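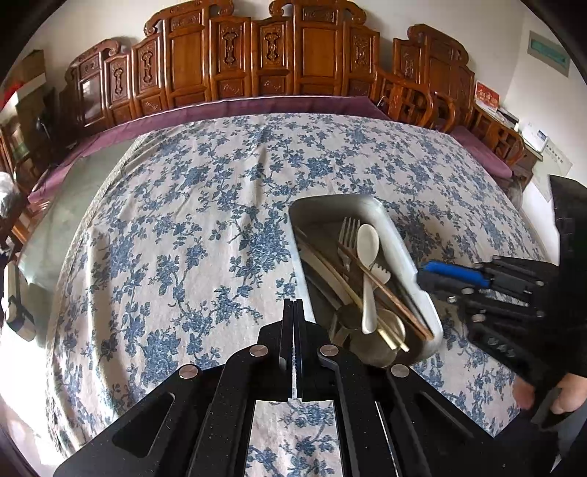 ## Utensil tray, sorting on the bedspread

19 Jul 2020

Isamu wants every tray laid out on a soft surface before we settle the layout. I said a table would tell us more. A bedspread gives under the tray, and anything tall in it will lean whichever way the cloth dips. We went with the bed.

In the tray: silver fork, white ceramic spoon, white plastic fork, dark brown wooden chopsticks, the light gold pair, steel cup at the bottom end. One more metal handle along the left wall.

Notes so far:

- Two pairs of chopsticks in one tray is one pair too many. They end up crossing everything else. Isamu says the colors make them easy to sort. Maybe, if you're looking for chopsticks. I was looking for the plastic fork and it was half behind the spoon.
- The cup eats the space the short pieces need. I'd take it out altogether.
- Ceramic next to metal: don't like it. No chips found on the spoon, which proves very little after one afternoon.
- Judine's sheet claims a tray like this "sorts itself" with use. Would like to see that.

Order to try next: forks, spoon, dark pair, gold pair, cup last. Then the same again without the cup. I want 4 runs of each before anyone writes "improved" in the log. The February page says it after 3, and I still can't tell what got better.

Ask Isamu which tray goes to Flalldale.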